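The Plultavis Open

The gym in Purnville closed at nine, and she had the key. She taught the morning swimming class there, so the manager let her stay late as long as she mopped the mats and turned off the fans.

She was a weightlifter in the 51 class. At home the word was still strange to people. Her mother told the neighbors that her daughter was in sports administration, which was true for two days a week. The rest of the time she lifted, ate eggs and rice, and answered emails for the district swimming office.

The letter from the Plultavis Open had come in October. It was a small meet in Zitholm, in a hall that was used for handball the rest of the year, but it counted toward the national list. The entry fee was 2000, and the letter said in bold type that it would not be refunded. She paid it out of the money she had put aside for a new refrigerator.

Her coach was an older woman who had lifted for the railways team and now sold school uniforms. She came to the gym after closing her shop, sat on an upturned crate and watched.

"Your feet move too early," the coach said.

"They feel fine."

"I didn't ask how they felt."

They worked on the feet for three weeks. She did the first pull over and over with an empty bar, then with the small plates, then with the large ones. Her thumbs split and she taped them. The coach wouldn't let her try 110 in the clean and jerk until the last week, and then only once. She got it to her shoulders and stood up with it and lost it behind her. The bar hit the platform so hard that the man in the tea stall next door came to look.

"Good," the coach said, and began putting her shoes on. 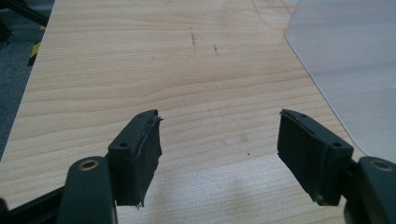
Her brother worked in Abu Hammour and called every Friday night after his shift. He wanted to know what the prize was. She told him there was a medal and a certificate.

"And money?"

"Not at this one."

He was quiet for a while. She could hear a television and other men talking in the room with him. Then he asked how heavy it was, the one she was trying for, and she told him. He said that was more than he weighed. She said she knew that, she had thought of it when she picked the number, and he laughed so loudly that somebody in the room told him to go outside.

The bus to Zitholm took most of the night. The coach slept the whole way with her bag on her lap. At the weigh-in there was a problem with the scale and everyone had to stand in line a second time. She had been spitting into a bottle since midnight to be sure of making the weight, and she made it with a little to spare. Afterward she drank two cartons of juice and ate a banana standing up in the corridor.

There were 4 women in her class. One was very young and had brought her whole family, who sat in the front row and clapped for everybody. The snatch went as it usually did. She made her first two and missed the third in front, and sat in third place at the break.

In the clean and jerk she opened light. The coach had insisted on it. The second one was heavier and her elbows were slow, but two of the three lights came up white and that was enough. She went back behind the curtain and sat down with a towel over her knees.

"What do you want?" the coach asked. She had the card in her hand and a pen in her mouth.

"You know what I want."

"Second place is five kilos less. You have that in you easily."

She thought about the refrigerator, and the letter with the bold type. She thought about the man from the tea stall with his head around the door.

"Put it down," she said.

The coach wrote the number on the card and took it to the table.

When her name was called she chalked her hands and walked out. The hall smelled of floor polish. The young girl's family was already clapping. She set her feet, looked at them once, and moved the left one back a little. Then she took hold of the bar and waited until she stopped hearing the room, and pulled.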